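Shop > Kitchen & Table > Bowls

Brandmont Everyday Bowl, Set of Four - $49

Filed under: Tableware, Staff Favorites

I've been eating my breakfast out of these for most of the winter, so I'm a bit biased! The Brandmont is our medium bowl, deep enough for soup but wide enough that you can toss a small salad without flinging lettuce on the floor (I still manage it sometimes). It's stoneware, it stacks, and it goes in the dishwasher. The microwave's fine too - just use a towel, the rim gets hot.

If you want something bigger for pasta, go for the Carrasco. It's $55 for a set of two and it takes up a whole cabinet shelf, but I love it. People ask me if the lids from the old Sinder set will fit these. They won't, sorry! The Sinder was a hair narrower.

Orders over $149 ship free. We restocked on Thu 19 February and the four-packs usually go first, so singles may be all that's left by the time you read this. 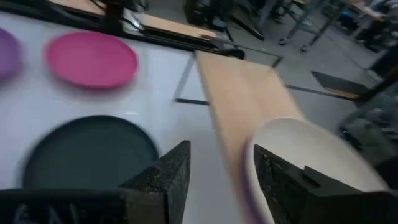 You might also like
- Carrasco Pasta Bowl, Set of Two
- Prornus Dinner Plate
- Prornus Mug, Tall
- Sinder Storage Lids (last few)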